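ok gripper arm thread. long one. been promising this since February and people keep asking in the replies so I'm just going to type it all out tonight before I forget what I did

background for new people: small desktop arm, two fingers, lives on a bench at the Gilbridge shop. four of us share the corner by the drill press. goal is dumb and simple. pick up a plastic lid, put it on a stack. that's the whole project

why lids. because Gemma Lombardi bet me a lunch I couldn't. she has a cupboard full of them and the arm was doing fine on blocks and she said blocks are cheating. she was right, blocks ARE cheating

a lid is thin and wide, bends if you squeeze it, slides if you don't. and it lies flat so there's no side to grab. you've got a rim and that's it

v1 fingers were flat paddles. straight out of the files that came with the arm kit. they just pushed the lid off across the bench like a curling stone. three evenings of that

v2 I put foam tape on the paddles. better grip on blocks. worse on lids, the foam was thicker than the rim so it rode up over the top every time. peeled it off, took me ages, glue everywhere

v3 is where Ashraful Mondal got involved. he does the printing at the shop and he looked at my paddles and said why are these so fat at the end. didn't have an answer

so v3 comes to a point. thick at the bottom where the load is, sloping up to a tip, one finger mirroring the other. printed in black because black was what was on the spool

went through a lot of tip angles. too sharp and the tip flexes outward when it closes. too blunt and you're back to paddles. wrote 18 on the lid of the parts tin and that's the one I use, degrees, measured off the inner face. no idea if that's a good number in general, it's good for me

printed them lying on the side so the layers run along the length. first set I printed standing up and one snapped at the taper. clean break, flew behind the radiator. still there

next thing was the camera. small one, mounted down at the gripper so it looks out past the fingers. I had one up on a pole before and it was useless, the arm's own elbow blocks the view right when you need it

wrist view is great close up. you see the tips and you see the rim and not much else. downside is the fingers eat the whole bottom of the picture, so anything low down disappears behind them

had to mask the fingers out in software, otherwise the rim finder kept locking onto the finger edges. very confidently. it thought my left finger was the best lid it ever saw

mask is just two polygons I clicked by hand. if I bump the mount I have to click them again. I bump the mount a lot 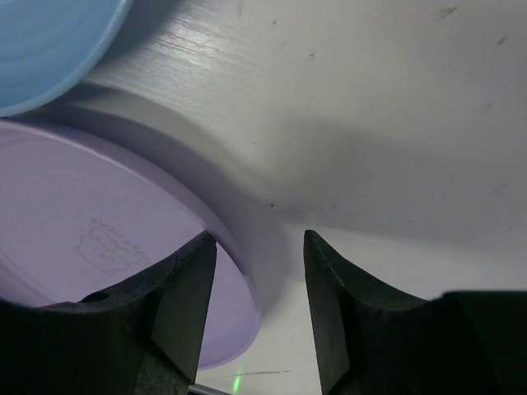

wrist cam, lavender lid with the bear on it. light blue one up in the corner

the bear lid is the favorite test piece now. it's got a thick rim, which helps a lot, and pale purple on that pale tabletop is a real pain for the edge finder, so if it works on that one I trust it more

embossed stuff messes with the rim finder too. the bear outline is pretty faint but with light from the side it throws just enough of an edge to pull the fit off center. fixed by throwing away any curve that's too small to be a rim. one line of code. two evenings to find the one line

light blue ones are a different problem. ridges going round and round, so you get a bunch of curves all sharing a center and it picks whichever. right now I take the biggest. works until one of them is half out of view and then biggest isn't biggest any more

tabletop is not helping. it has a fine grain kind of texture and it's shiny in patches and the overhead light bounces straight back at the camera. I turn the overhead off now and use the clamp lamp with baking paper taped over it. looks terrible, huge improvement

Gerardo Greco asked for the rim thing in plain words so here goes. gray picture, blur it, find edges, fit circles, except a tilted round thing isn't a circle from the camera's side so really it's ellipses. fit ellipses. keep the ones that make sense for size. pick a spot on the rim between the tips. go there

exposure is locked by hand. auto exposure was wrecking me, black fingers in half the picture so it brightens everything and then the pale lid is just gone, white on white. lock it. please lock it

motion part. the arm comes down with the fingers open a bit wider than the rim is thick, one tip goes outside, one goes inside, close, lift an inch, wait, look again. if the rim is still between the tips carry on. if not go back up and try a different spot

the lift and look step was Ilaria Leone's idea and it's the best thing in the whole build. before that it would happily carry nothing over to the stack and place nothing on it and report success

obvious catch, the inside tip can't get under a lid that's lying dead flat. so I cheat a little. lids start tilted, leaning on something. Gemma says this voids the bet. we're in talks

squeeze force: servo current, nothing fancy. it reads current while closing and stops when it jumps. my threshold is 263 in whatever units the board reports, did not look it up, don't @ me

lower than that and the lid slips out at the first move. higher and the thin ones bow up in the middle and ping away. one went in Aldo Caruso's coffee. he was nice about it

ok numbers, I logged the last long session properly for once. over 18 tries on one lid without touching the code. not putting up a success rate until I've done the same on the other lids, last time I posted a rate I had to take it back

what fails mostly is placing, not picking. it lets go too high and the lid lands crooked. or it lets go fine and then the finger drags the lid on the way out, because I open both fingers at the same time and the inside one has nowhere to go

fix for that is probably open, shift sideways a hair, then lift. haven't written it yet. it's on the tape on the monitor

parts stuff since I'll get asked

arm is a Varkau kit arm, secondhand, bought off a guy at Cleldale who had upgraded. one joint had a stripped gear, replaced it, fine since. if you buy used, move every joint by hand first and listen

wiring was a mess when I got it. redid the whole harness down the forearm in the braided sleeve stuff. leave slack at the wrist. I didn't and the camera cable pulled out on every full turn -- took me way too long to blame the cable instead of the driver

fingers go on with two screws each. don't crank them down, printed plastic creeps and you'll be retightening every week anyway. I put a washer under and that mostly stopped it

Ashraful wants to try rubber tips cast in a mold. I've got a tub of the Colombo two part silicone somewhere. thin skin of that on the inner face would probably let me drop the squeeze a lot. worried about thickness again though, see v2, see foam

someone asked why not suction. yeah suction would work great on a flat lid. I know. Gemma also knows. the bet says fingers

someone else asked if there's any learning in this. no. it's ellipses and if statements. Ilaria wants to record a bunch of me driving it by hand and train something on it and I said sure once the mount stops moving

the mount. ok the mount. it's a printed bracket with one screw so of course it rotates. new one is drawn with two screws and a little key so it can only go on one way. prints tomorrow if the spool lasts

also doing a proper zero routine. right now I eyeball home position with a pencil mark on the base. pencil mark is getting wide

files: yes I'll put them up. fingers first, then the bracket once it's proven. code when I've taken the swearing out of the comments

if you print the fingers, check your servo horn spacing before you hit go, mine is off from the stock drawing by a little and I moved the holes to match. yours might be normal

and sand the tips. just a few passes flat on fine paper. mine had a bit of elephant foot on one side and the tips met crooked, so the rim would twist as it closed. looked like a code bug for a whole evenign

next up, in no order: sideways release, new bracket, light blue lids with the ridges, then flat lids if I can think of anything at all. Aldo says slide it to the bench edge so it hangs over and grab it there. annoyed I didn't think of that

going to bed. replies tomorow, bracket pics when it's off the printer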